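Rubber chickens bring in 1398 euros for Astberg playroom

October 15, 2020

A sale of yellow rubber chickens has raised 1398 euros for the children's playroom at the Astberg community centre.

The chickens were left over from the summer fair, which did not go ahead this year. Godelieve Timmermans, who had ordered them for the throwing game, found the boxes in the centre's store room in September and suggested selling them to local families instead. There were 292 in all, and 270 had gone by the time the sale closed.

"I was expecting to have most of them in my garage until next summer," she said. "Then the school put it in its newsletter and people started ringing up. One man took six for his grandchildren and came back for another one for the dog."

Orders were sorted on tables in the upstairs room, with white plastic bins used to keep them apart before they were bagged and labelled. Buyers collected them from the side entrance at set times so that there was no queue on the stairs.
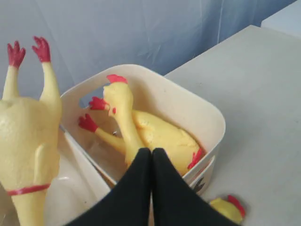

Rubber chickens and a white bin on the sorting table at Astberg.

The price was left up to the buyer. Most people paid a few euros a chicken, and several gave a good deal more. One family from Kiltent sent 60 euros for two and asked for the rest to go towards books.

The money will pay for a new floor covering and shelves in the playroom, which has been closed for repairs after a leak. Nia Hughes, who runs the centre's toddler mornings, said the old floor had been patched so often that the chairs no longer stood level. She hopes to have the shelves up before the winter programme begins.

The chickens that were not sold will be kept for the throwing game, which is planned again for next year's fair. Keabetswe Rampersad has offered to rebuild the stall, as the old one was damaged by the same leak.

Anyone who has ordered but not yet collected is asked to ring the centre's office, where Roos Vanhove has the list. Orders can be picked up by a neighbour if the name on the label is given at the door.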